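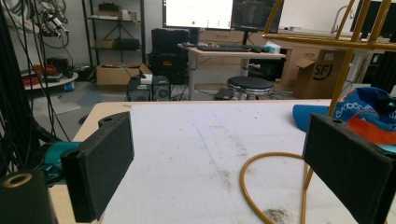

View over the two Kuma fingers, on our work table, July.

1/ We are testing the Kuma hand-held gripper from Roltis. I write my notes in this thread. I paid for it myself, 392 euros with the finger set.

2/ The fingers are black blocks with a rounded tab on top, and each tab has a small hole. The manual does not say what the hole is for. I asked support, and Leonie Kaufmann answered in 45 minutes. It is for a safety cord. Good service!

3/ We have now 114 recordings with soft things, mostly cloth and tube. Cloth is easy. With tube I must come from the side, or it rolls away from me.

4/ What I do not like: the handle is heavy after one hour. Osamu Fukuda has bigger hands than me and he says the same.

5/ The software export is slow, but it did not lose any file until now. Please, Roltis, add a progress bar.

6/ Somebody asked if the older fingers fit. No, the screws have a different distance. You need the new set.

7/ Next I will try it with thin cables. Aoi Arai will lend me her force sensor, so I can post numbers also.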